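Cycling > Workshop > Tips

Chain Care Claims I've Stopped Believing

By Barış Akyol

Print this page | E-mail this page

Every November the shop in Nedstead fills its window with chain products, and every November I get asked which one to buy. Mostly I say none of them. A chain wants to be clean and a bit oily, and the rest is label.

Take degreaser. The fancy bottle costs $28. I ran it on one bike and dish soap with hot water on the other, all through a wet month on the Fahy road, and couldn't tell the chains apart. Soap takes longer. Rinse it well and dry the chain the same evening or you'll have rust by breakfast.

"Lasts 677 miles" on a lube bottle means very little to me. Miles where? My chain squeaks after one soggy trip to Clultach and stays quiet for weeks in dry weather. Oil it when it sounds dry. One drop per roller, spin the cranks backward, wait, then wipe off more than feels right. What's left on the outside just picks up grit.

Clip-on chain scrubbers: I've owned 4. They all leaked. An old toothbrush gets into the same places, and you can throw it out. 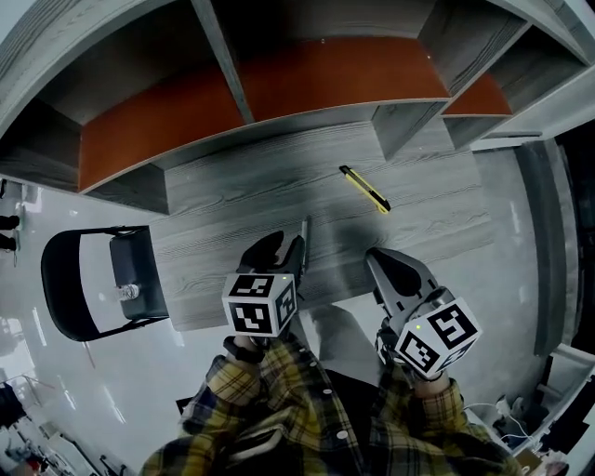

Both hands busy at the desk, plaid cuffs and all.

I do trust a chain checker, the plain steel kind. Measure in a few spots, and if it drops in, replace the chain before it eats the cassette. People tell me they can judge wear by lifting a link off the chainring with a thumb. Maybe they can. The fellow in Andstead who swore by it bought a new cassette in the spring.

Wax I'm still undecided on. It does stay cleaner, but I'm not giving up a saucepan and a Tuesday night to find out how much.

Filed under: Bike Upkeep, Drivetrain, Cheap Fixes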